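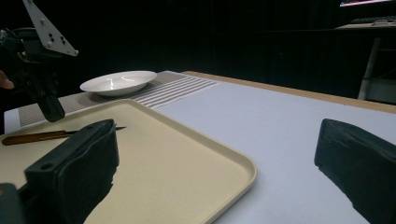 Vol. 12, Issue 41

From: Qianru Shen
To: gripper-bench list
Date: 5 Oct 2023
Subject: Re: wrapped fingers or bare on the handheld

Yichen Fu wrote:
> We have the Nanora handheld and the older Prestari one side by side
> at Skernthorpe and have to pick one for the table tasks. The Nanora
> closes more evenly but the bare fingers skate on anything glossy.
> Has anyone wrapped theirs, and does the camera still see enough
> between the fingers? Also, what are you using for the knife? Ours
> is all metal and I think it's skewing the numbers.

Yichen,

We wrapped ours. The picture at the top is the view from the camera on the tool, set up for the tray and bowl task. You can judge the gap for yourself. The left finger sits over the near part of the tray and hides a stretch of the knife blade, but the handle stays clear, and the handle is where we grasp. If you need the whole blade in view, turn the tray before you start.

I ran both units on the same layout. Nanora, wrapped: 664 clean picks. Prestari, wrapped: 663, from the same number of tries. So I would not choose on grip. The Prestari is heavier and my wrist gave out well before the battery did. Over a long day that matters more to me than one pick.

Bare fingers I only tried on the Nanora, and I stopped after 121 tries. The bowl kept slipping at the rim. I didn't save that set.

The wrap does wear. Ours has gone ragged along the inner side of the left finger and the end of the wrap on the right one is jagged. I changed it once already, after more than 1800 closes, and it was due before that. Cut the end square and press it down hard or it will lift.

On the knife: ours has a wooden handle, orange-brown, thin dark blade. The color stands out well on the beige tray. An all-metal one would give you glare on top of the slipping, so I'd swap it before you compare anything.

Two other things. A dark curtain behind the table helped tracking more than any setting I changed. And the Feng controller drops its first few readings after a restart, so throw those out or your opening widths will look wrong. I have a short script for that if you want it.

I haven't tried either one with forks.

Qianru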